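4.3 Recording an accommodation request

Use this section when an applicant or employee has asked for a change to the hiring process or the job. You need the Case Editor role in Stestura.

1. Open the person's record and select Requests, then New.

2. Choose the stage: Application, Interview, Offer or Employed. The stage controls who can see the request.

3. Type the request in the person's own words. The field holds 1000 characters.

Note: Do not enter a diagnosis. If the person has sent medical papers, store them under Restricted Files and leave the request field as it is.

4. Set a reply date. Stestura sends a reminder 2 days before.

5. Select Save. Hiring managers see the agreed change only, and only after you set the status to Approved.

Caution: Changing the stage from Interview back to Application clears the reply date. Enter it again before you save.

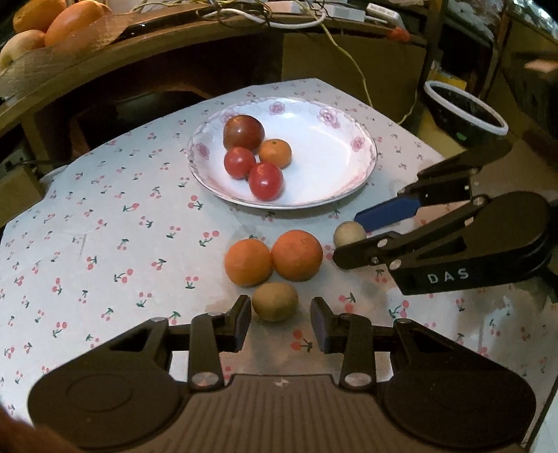
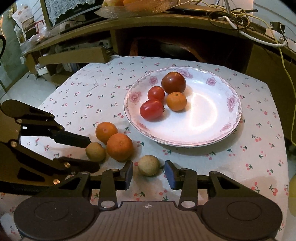
7. Select Preview to check the page as the employee will see it, then Publish.

4.4 Closing a request

1. Open the request and set the status to Closed.

2. Enter the outcome. Closed requests stay on the record but can no longer be edited.

If a request was closed by mistake, write to Harish Nair on the Kurup support desk with the request number.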